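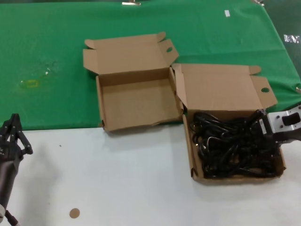

Two cardboard boxes, lids open, on a green cloth and a white tabletop.

The Slow Way to Bollovden

I'd budgeted for a flight. Then my friend Kanchan Semwal asked, very sweetly, why I needed to be anywhere in fifty minutes when I had nine days off, and I ended up with a train ticket, a bus ticket and a handwritten list of places to eat (her sister Shalini's, and it was excellent).

The train takes most of a day. I read half a novel, slept through a mountain range I'd been told not to miss, and shared a bag of plums with Derek Gosling, a retired surveyor who rides the line every July. He told me the pass sits at 1,752 meters and that the tea at the station up there is terrible. He was right about the tea!

Packing for trains is different, too. I took one soft bag, one water bottle, and a cloth napkin I used for absolutely everything – plate, towel, pillowcase, sun hat.
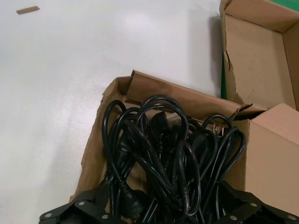 Then there's the bus, and I won't lie, the bus is bumpy. It leaves from behind the market at 6:40 and waits for people it knows. I sat up front with the driver, Gaurav Bajpai, who stopped twice so passengers could drop off bread for relatives along the road. You don't get that at 30,000 feet.

Bollovden itself is small, with one main street, a river you can swim in by lunchtime and a family guesthouse called Chaturvedi that has four rooms and the best lentils I've eaten in years. Vivek Kandpal runs the kitchen and buys nearly all his vegetables from the terraces across the water. He'll take you over there if you ask the night before and wear proper shoes (I wore sandals, and he sighed at me the entire way up).

I stayed five nights instead of three. The bus back was full, so I waited for the next one and had another swim.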